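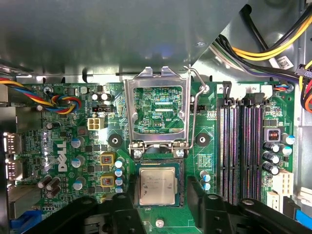 Load plate open, lever up, processor in the socket.

Replacing thermal paste on an older desktop

Paste between a processor and its cooler dries out over the years. Signs are a fan that runs at full speed during light work and a case that gets warm at the side panel. The job takes less than an hour.

Preparation
Shut down, switch off the power supply at the back, and pull the cord. Hold the power button in for 4 seconds to drain what is left. Work on a hard table, and touch bare metal on the case before touching the board.

Removing the cooler
Run the machine for ten minutes beforehand. Warm paste lets go more easily. Loosen the cooler screws a half turn at a time, in a cross pattern. If the cooler will not lift, twist it gently left and right. Do not pry with a screwdriver.

Cleaning
Use isopropyl alcohol and a coffee filter — paper towels shed lint. Wipe from the outside toward the middle. Clean the cooler base the same way. The processor can stay in its socket with the plate locked down. If paste has run over the edge, open the lever and plate and lift the chip straight up by its sides. Never touch the socket contacts.

Applying paste
Put a dot the size of a small pea in the center. Do not spread it. Lower the cooler straight down and tighten in the same cross pattern until the screws stop.

Checking
Reconnect the fan before power. Heledd Edwards at the Plivport repair bench logs temperatures before and after; her last office tower idled at 41 °C once it was back together. A reading that climbs fast in the first minute usually means an uneven cooler. Take it off, clean both faces, and start over with fresh paste.

Storage
Cap the tube tightly and keep it indoors. Write the month on it — January is enough.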